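Muka opens second furniture workshop in Barine

BARINE, 9 July 2025. Furniture maker Muka has opened a second workshop in Barine, adding space for its table and desk lines and bringing its finishing work back under one roof.

The new building is on Sheikh Street, two blocks from the company's original shop. It has 4000 square feet of floor space, of which 3000 is given over to cutting, assembly and finishing. The rest is used for storage, an office and a small counter where customers can look at wood samples and pick up finished orders.

Muka began moving equipment in April and kept the first workshop running throughout. Orders placed during the move were delivered on their original dates. The company now employs 36 people across the two sites.

"We had run out of room," said Jolán Antal, who founded Muka and still runs it. "Tabletops were being stored in the hallway, and we were sending pieces out to be finished and waiting for them to come back. Now we can cut a top, sand it and finish it in the same building."

The first workshop will continue to make chairs, benches and shelving. Tables and desks move to Sheikh Street, along with repair work on older Muka pieces. Customers who have a repair booked at the first workshop do not need to do anything. Their furniture will be transferred, and they will be told when it is ready.

The finishing room was fitted out by Zatex, a local contractor that also handled the lighting and ventilation. The room is kept separate from the cutting floor to keep dust away from fresh finish. Offcuts and sawdust from the cutting floor are collected for reuse, and larger offcuts are set aside for the woodworking classes at Barine's adult education center.

Muka is also changing how it sells tabletops. Tops can now be ordered without a base, in standard sizes or cut to measure. Light and dark finishes are offered at the same price. Made-to-measure orders require a drawing or a completed size form, and both can be handed in at the counter or sent by email.
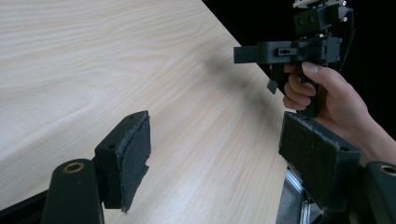
Aigars Eglītis, workshop manager at Sheikh Street, said most of the early interest has come from people who already own a base they want to keep.

"They bring in the legs from an old kitchen table and ask for a new top," Eglītis said. "We used to turn a lot of that work away. It's a simple job when you have the space to lay everything out."

Delivery within Barine is included in the price of all full tables and desks. Separate tops can be picked up or delivered for a fee based on size. The warranty on new furniture is unchanged at 2 years and now also covers tops sold without a base.

The sample counter is open during regular workshop hours. Visits to the cutting floor are by appointment only, and closed shoes are required.

Contact: Muka Press Office, Sheikh Street, Barine | © 2025 Muka. All rights reserved. | Back to top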